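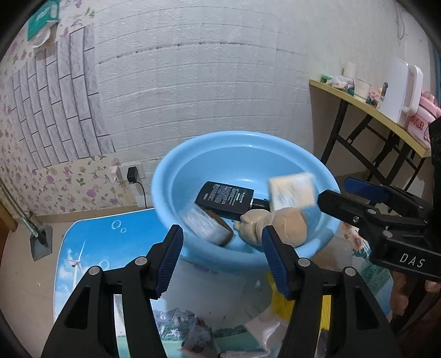 Open days in automation tend to follow one pattern. Visitors are walked past a robot arm behind a guard, the arm moves a part from A to B until people have had their fill, and a member of staff says what the arm will be able to do in two years. Plimthorpe opened its workshop on Mon 20 October and did something else. The whole afternoon was given over to the collection of training data by hand, and I think other firms should copy it.

The method will be familiar to most readers of this column. A person holds a gripper with the same finger geometry as the one on the robot, and a camera on the tool records what the fingers do. The demonstrations are then used to train a policy. The person supplies the judgement and the hardware supplies the record. Rekha Gowda ran the session, and her introduction lasted less than five minutes, after which the operators simply got on with it.

The task on show was handling mixed household objects in and around a plastic basin. A power bank, a brush, a sponge and a stuffed animal ask very different things of a gripper. A power bank is rigid and smooth, and a poor approach angle pushes it away. A brush has one hard side and one that gives. A soft toy will accept almost any grasp, but its shape under load is hard to predict, and a policy that has learned only from rigid parts will close too far or stop too early.

My first argument is that this is the part of the work the public most needs to see. The usual arm demonstration hides the source of the skill. A visitor who watches a finished pick-and-place cell goes home believing that the machine worked it out, or that somebody typed it in. Both beliefs lead to bad purchasing decisions. The buyer who has stood next to an operator and seen how much attention one grasp takes will ask better questions about what happens when the stock changes.

My second argument concerns error. Plimthorpe's handout gave the figures for the previous week: 203 episodes recorded, of which 40 were rejected at review. Padmavathi Achari, who does the reviewing, put several of the rejected ones on a monitor and took questions. Most were dull. A finger had crossed in front of the object at the wrong moment, or the tool had moved too fast for the tracking to hold. I have been to larger events where no rejection rate was offered even when asked for – and I did ask.

I have reservations. The session lasted 60 minutes, and the discussion of how the recorded data would be used took up very little of it. Skomotley, the software package that aligns the recordings from separate tools, was mentioned by name and then left alone. Two-handed work depends on that alignment. If the clocks on two grippers disagree by even a small amount, the policy learns that one hand acts on something the other hand has not yet done. An engineer in the audience would have wanted a figure for this, and none was given.

Multiple soft objects held in one grasp deserved more time too. Contact between toys matters as much as contact with the pads. Friction between two pieces of fabric can carry an object that neither finger is touching, and it can also let go without warning. I would like to have heard whether such grasps are kept as useful variety or thrown out as noise. 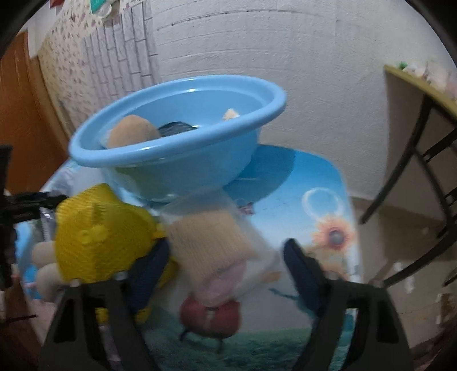 Can a gripper with two fingers learn to deal with a bundle of soft things? It can, within limits, provided the demonstrations include bundles and the reviewers agree on which of them count as good.

That agreement is harder than it sounds. Nisha Shukla, the second reviewer, told me that she and Achari still differ on grasps where one item is secure and another is hanging. Their present rule is to keep the episode if the operator's intention is clear from the approach. I think the rule is too generous. Intention is not in the recording, and a model cannot be trained on it. A written standard, with examples, should come before any more episodes are collected.

Plimthorpe plans a second open day in November, with the same format and a longer question period. I would ask them to put the alignment figures on the handout, next to the rejections.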